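Viris machine-tending cell: setting up and routine care
Handout 2, Closell workshop course

1. Before the real cell

All changes to the Viris cell are tried first in the Masanja simulation, then carried over. The simulation holds the arm, the clamping fixture, the tray and the perforated plate. A change to any fixed item is made in the cell file and the file is saved under a new number. The current file is 718.

Order of checks: base, fixture, tray, plate, gripper. Do not teach a point until the base and fixture checks have been signed. 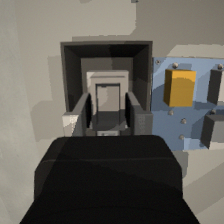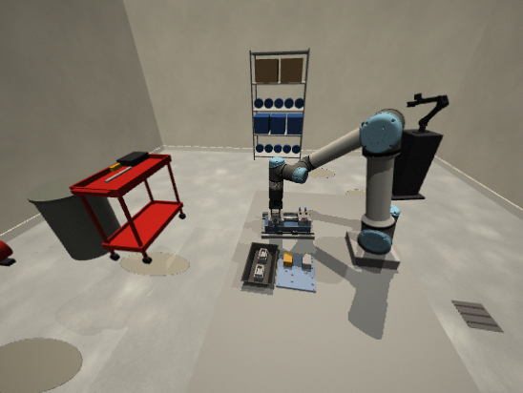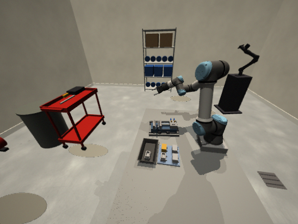
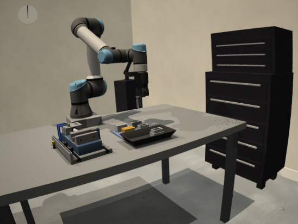
2. Teaching the points

Every pick and place is taught as a pair: an approach point and a working point directly below it. The approach point is taught first, at low speed, with the tool vertical. Set the vertical distance between the two at more than 400 mm for the first run and shorten it only after a full cycle has been stepped through. In the second view the wrist is turned so that the fingers point straight down over the fixture, and this is the attitude to copy for an approach point there. The third view, with the gripper reaching out to the left, must not be used as a taught point. In the close view, with the fingers to either side of the pale part, check the gap on both sides before closing. Adjust across the gap first, then along it.

Store the points in the Usach controller in the order of the cycle. Name them by station, not by part.

3. Routine care

Each shift: wipe the finger pads, check the clamp faces for swarf, and run one empty cycle at 10 per cent speed.
Each Thursday: check the base bolts against the torque sheet. Look over the hoses at the fixture for rubbing.
After any collision: stop, move the arm clear by hand control, and repeat the base and fixture checks. Re-teach the working point at the station concerned even if the arm seems to return to it.

Finger pads are changed as a pair. Enter the change in the log and repeat the gap check before running parts.

For next time: bring the completed check sheet and a printed list of your points.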